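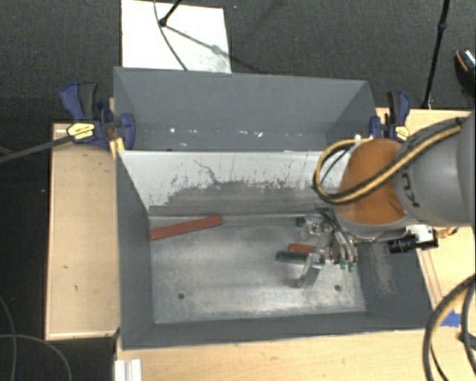

Teaching by hand or by remote for bin picking?

Forum: Arms and Grippers > Programming by demonstration

wumbei_pete
Joined: October 2024
Posts: 14

We are setting up a task where the arm takes bars and small blocks out of one side of a divided bin and puts them over the wall into the other. I have been recording demonstrations by remote with a glove. So far we have 379 that I would keep. The picks in the open part of the floor are fine. Anything lying along the wall or up against the divider is poor, and I fumble it about as often as the policy does.

My colleague wants to drop the glove, put the arm in free drive and move it by hand. Has anyone done both on the same job?

saltmarsh
Posts: 1,371

Both, on an Ondex arm with a three-finger hand. By hand was better for the approach and much worse for the fingers. You need two hands to push the wrist where you want it, so who closes the grip? We ended up with a foot pedal that only did open and close, and you lose everything in between.

Also check what your cameras see. If you stand next to the arm you are in every recording, and when it runs on its own you are not.

Carkov_Lane
Posts: 2,942

I disagree with saltmarsh on this one. For work inside a bin I would go by hand every time. You feel the fingertip touch the floor or the wall and you ease off. With a glove you feel nothing, so people hover above the part and then snatch at it. The policy learns the hovering.

The pedal is a fair complaint. We used a small thumb dial taped to the wrist instead and it gave us partial closing.

saltmarsh
Posts: 1,372

How many fingers on yours though? A dial is fine for a parallel gripper. I would not want to teach a bar pick with a proper hand that way, because each finger has to land at a different time.

Carkov_Lane
Posts: 2,943

Two fingers. All right, that does make a difference.

Mawuli Appiah
Posts: 88

Before changing the method I would look at how the demonstrations are spread out. When we did ours at Ammont, most of the recordings started with the part in the middle, as that is where your hand goes when you reset. We drew up a list of starting places, with plenty against the walls and in the corners, and worked down it in a mixed order. Same glove, same operator, and the wall picks improved a lot.

Two other things. Slow down for the last bit above the floor -- half speed scaling is enough. And keep the recordings where you miss, let go and try again, as long as you do get the part in the end. We threw those away at first and the arm had no idea what to do after a bad grip.

wumbei_pete
Posts: 15

Thanks all. I went back through and Mawuli is right about ours, hardly any of them begin with a bar near the divider. I have been deleting the retries as well.

I will do a new batch with a list and the speed turned down before we touch free drive. Does anyone slide the bar away from the wall first, or do you go straight in with one finger behind it?

Carkov_Lane
Posts: 2,944

Slide it. Pick one way and have every operator do it the same.

saltmarsh
Posts: 1,373

Agreed on that much.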